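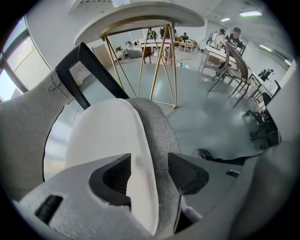 So I finally got my hands on the Felico handheld gripper kit, and I have opinions. Lots of them! Raffaele Villa has been after me to try one ever since his own pair showed up, and when he offered to lend me the set for a while I said yes before he got to the end of the sentence.

If you haven't run into these, the idea is simple. You hold the gripper in your own hand, you pick things up with it and put them down, and the recording goes off to train a robot arm to do the same. The Felico box has 2 grippers in it, a left and a right, plus chargers, a strip of spare finger pads, and a little printed guide that could really use another go by somebody who writes for a living. (The page on pairing says "confirm the confirm" and I still don't know what it wants from me.)

First impressions are good. It's lighter than the old Palumbo unit I used last year, and the weight sits closer to your palm, so your wrist isn't doing all the work. With the Palumbo I'd have to stop and shake my arm out every few minutes. With this one I did a solid 20 minutes of picking up cloths and dropping them again before I noticed my thumb getting tired. Thumb, not wrist -- big improvement in my book.

The squeeze is smooth too. There's a bit of give right before the fingers close all the way, and once you get used to it you can hold something soft without mashing it. Fabric was my favorite thing to practice on. Stiff cardboard was my least favorite, mostly because the fingers like to slide along a flat edge unless you come at it dead straight.
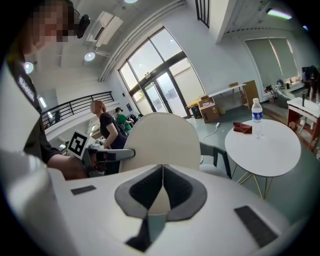

Now for the grumbling. The two grippers pair separately, and if one drops out, the other one keeps right on recording like everything's fine. I lost most of an evening that way. Raffaele says he's gotten in the habit of checking both lights before every take, and okay, fair enough, but a beep would be nice! The Janow app has a beep. The Janow app is ugly as sin and crashes when you rotate your phone, but it has a beep.

Also, the wrist strap. It's sized for somebody with forearms a lot bigger than mine. I had it on the tightest notch and it still slid, so I ended up wrapping a hair tie around it, and that has worked so well I may never take it off. Sorry, Raffaele, you're getting it back with a hair tie.

My count at the end of the loan was 171 usable takes, and I threw out plenty more while I was learning to slow down. Slowing down is the whole trick, by the way. I move fast when I tidy, and the playback of my first few tries looks like somebody swatting flies. Once I pretended I was handing things to a sleepy toddler, it all got a lot cleaner.

Would I buy it? If you're going to use it most days, yes, I think so. If you only want to mess around for a couple of weekends, Dasow rents out an older version and you could start there, as long as you don't mind scuffed pads and a shorter battery. I'm leaning toward getting my own pair in November, when I'll have the spare room cleared out and somewhere to leave the chargers plugged in.

A few of you asked about left-handers. I'm right-handed, so take this with a grain of salt, but the left gripper felt the same as the right one to me, just mirrored. The trigger is in the matching spot and nothing pinched. If you're a lefty and you've tried one, leave me a comment, I'd love to hear how the strap treats you.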